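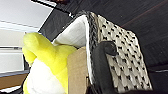

Home Reports Projects Partners Contact

Household Textile Reuse in Castitz: Interim Report to the Stavari Fund

Prepared by Siham El-Sayed, project lead. Period covered: start of grant to end of April.

1. Status

The collection and sorting work packages are on schedule. The repair work package is behind by three weeks owing to late delivery of the second industrial sewing machine. The resale work package has started early. Spending is within the approved budget and no change to the grant total is requested. One transfer between budget lines is requested in section 6.

2. Collection

Collection points are open at five sites: the library, the swimming baths, the Grimik housing office and both primary schools. Each has a lockable steel bin with a rain hood. Bins are emptied on a fixed round by the municipal van, which the town lends us in the morning between its own duties.

The bin at the swimming baths was moved in the second month. Its first position was beside the plant room door, where condensation from the vent reached the hood seam and wetted the upper bags. Material from that bin had to be dried before sorting and part of it was discarded for mildew. The new position is under the cycle shelter and no damp bags have been recorded from it.

448 bags were received in the period. Contents were graded at the depot as wearable, repairable, fibre only, or waste. Grading follows the sheet agreed with the Fund at the outset, with one amendment. Soft toys and cushions were first entered under fibre only. They are now graded separately, as the filling and the outer cover go to different outlets and the combined weight gave a misleading fibre figure. Entries for the first month have been corrected in the log.

3. Sorting

Sorting is carried out by two part-time staff under Edin Georgiou. The bench was raised after the first fortnight and a second strip light fitted over the grading end, where dark garments had been hard to inspect for moth damage.

Bags are opened singly and weighed before and after grading. The difference between the two weights should be close to nil. Early entries showed a regular loss, which Edin traced to the scale being zeroed with the tray off. The affected entries are flagged in the log and have been left out of the weight tables in Annex B.

Fibre content labels are missing from a large share of older knitwear. A burn test was considered and rejected for indoor use. Unlabelled knitwear is now sorted by hand feel into "mostly wool" and "other", and the receiving mill has accepted this description in writing.

4. Repair

The repair room opened with one machine in place of two. Ottmar Lindemann has given priority to jobs that need only hand work: buttons, hems, small darns and replacement of drawcords. Zip replacement has been held back until the second machine is running. The backlog at the end of the period was 41 items, nearly all of them coats and school trousers.

The second machine has since been delivered and is awaiting an electrical check. The supplier has agreed to carry the cost of the check. We expect the backlog to clear during the next period if no further faults arise.

Thread consumption is higher than budgeted. The estimate assumed domestic reels, and the industrial machine uses cones that are cheaper per metre but must be bought in full sets of colours.

5. Resale and onward transfer

A rail and two shelves have been placed in the foyer of the housing office. Prices are fixed by type and displayed on a single card. Takings are banked by the town finance desk and reported in Annex C. Children's coats sell fastest. Formal wear sells poorly and will be offered to the school drama groups before being sent for fibre.

Fibre material goes to the mill by pallet. Two pallets have been sent. The first was refused in part, with metal fastenings found in the denim, and the cutting-out of rivets has been added to the sorting instructions.

6. Request

We ask the Fund to approve the transfer of the unspent printing allowance to repair consumables. The leaflet was replaced by a notice in the water bill, at no cost to the project.

7. Next period

Planned work: clear the repair backlog; hold the first public mending session; agree terms for a sixth collection site; submit the corrected Annex B. Rosario Ruggiero will take over the monthly log from the project lead.

Shares: 5 | Comments: 3

Stan
Is the bin at the baths still collecting shoes? The notice on it says no but the one at the library says yes.

Siham El-Sayed
Shoes in tied pairs are accepted at all sites. The notice at the baths is the old one and will be replaced.

Borislav Papadopoulos
We had the same trouble with rivets. A bench punch is quicker than cutting round them and you keep more of the cloth.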